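Search this forum
Search titles only
Advanced search

Workshop Builds > Two-armed robots > Drawer opener, simulation first

furkeck_bench wrote:

Right, update on the drawer opener! For anyone new to the thread, I'm building a two-armed robot on a fixed body in the shared workshop, and the aim is for it to open a drawer, take something out and shut the drawer again. I'm calling the whole thing Drulau. The real arms are still in bits on my bench, so I've spent the last few weeks getting the simulated version going, and I'm having far more fun with it than I expected.

The big change is the room. I used to test in a bare grey box with one drawer floating in it, and everything worked beautifully and taught me nothing. Now it's a proper cluttered room, with a dresser, a big wooden cabinet, a metal rack and an orange box with a maze pattern on it. I went for daft colours on the drawers, purple and green, so I can tell at a glance which one the planner is on about.
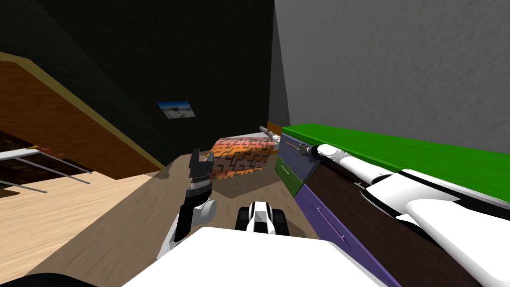

Gholamreza Dehghan wrote:

Love the colours, but I'd be careful about spending so long in simulation. Drawers are all friction and slop. Mine slid perfectly on screen and then the real one jammed every time the pull was slightly off centre. I'd get one real arm on one real drawer before you add any more furniture.

furkeck_bench wrote:

Fair point, and I do want to get there. But the clutter has already earned its keep. With the bare room my planner swung the elbow out wide every time. As soon as I put the dresser in, 39 out of 76 runs hit it on the way round. I'd much sooner find that out with pretend plastic than with the arm I've been saving up for since January!

brirner_andy wrote:

I'm with furkeck here. I broke a wrist joint on a table leg and it took me ages to print another. Simulate until you're bored.

Quick question — are you planning the two arms together or one at a time?

furkeck_bench wrote:

One at a time for now. The left arm gets a parking pose and the right arm does its move, then they swap. It's slow, but I can follow what's going on. Planning both together is next on the list and I can't wait to have a go at it.

Gholamreza Dehghan wrote:

See, I'd do that the other way round as well. If you tune everything with one arm parked, you'll throw half of it away when they both move. Ask me how I know.

daneshvar_fan wrote:

Depends what he's after, surely? For a drawer you can hold the front with one hand and reach in with the other, and the holding hand barely moves. Parked is nearly the same thing. I run the Daneshvar planner at home and it copes fine like that.

On the friction business, try making the drawers stiff at random. I give each run a different stiffness and it picks up the bad grips very quickly.

furkeck_bench wrote:

Ooh, random stiffness is a cracking idea, thank you. I'll set up 56 runs tonight with the bottom drawer and see what falls over. And Gholamreza, you've half convinced me. There's an old bedside cabinet in the workshop store with a truly horrible sticky drawer, so I'll clamp the right arm next to it once the new shoulder bearings turn up.

Gholamreza Dehghan wrote:

Good! Sticky is what you want. Put a fuse on it and keep the speed at 30 per cent to start with.

brirner_andy wrote:

And post the numbers, even if they're awful. Mine were.

Filed under: robot arms, simulation, drawers, work in progress

Contact us | Forum rules | © Workshop Builds Forum | Back to top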